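Pagano two-finger gripper kit: what to budget for

Equipment reviews / Benchtop automation

The Pagano is sold as a complete end-of-arm kit for small benchtop robots: two-finger parallel gripper, wrist camera, cable set, adaptor plate and one pair of textured pads. We bought ours through Skuvton at list price and have run it on a Bruten arm since July. The review covers the kit only. The arm was already on the bench and was budgeted separately.

Fitting took one afternoon. The adaptor plate is drilled for three common flange patterns and ours lined up without rework. The supplied cable is long enough for a short arm and too short for anything with a full outer reach, so price the extension at the same time. Ordered later, it attracts its own carriage charge.

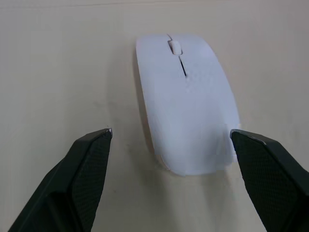 Words and testing: the Wonport bench desk
Posted Tuesday, October 8, 2024
Filed under: grippers, purchasing

A white wireless mouse on a pale top is a fair item to quote against. It is low, curved and smooth, and it offers little contrast with the table. The crosshatch pads sit on the inner faces of the fingers, and the fingers are held open with a wide gap between the tips, the right one overlapping the body from this view. Buyers handling goods of this sort should check opening width first and rated force second. The data sheet lists them the other way round.

Over a week we logged 89 picks from a batch of mixed desk accessories. Of these, 69 were clean at the first attempt. Most of the remainder were placement errors, which we reduced by recalibrating the camera. Five were slips on rounded parts with the force set too low.

Pads are the running cost. Ours showed wear at the tips after 25 hours and were changed soon after. One pair is supplied, and a year of light use will need several. Skuvton sells them in packs of four pairs, which work out cheaper per pair but have to be bought before you know your wear rate. Put one pack in the first order.

The software licence is included for the first year only. Renewal is 19 per cent of the kit price, payable annually, and it appears on the second page of the quotation. Without it the gripper still opens and closes, but the camera calibration tool is locked.

Delivery was quoted at three weeks and took about five. Any plan with a fixed start date should allow for that.

Good: stiff fingers, sensible adaptor plate, clear wiring diagram.
Poor: short cable, licence terms, single pair of pads.

Recommended for benches handling small, light goods, provided pads, cable and renewal are in the budget from the start. For boxed goods a plain suction cup costs less and is quicker to set up.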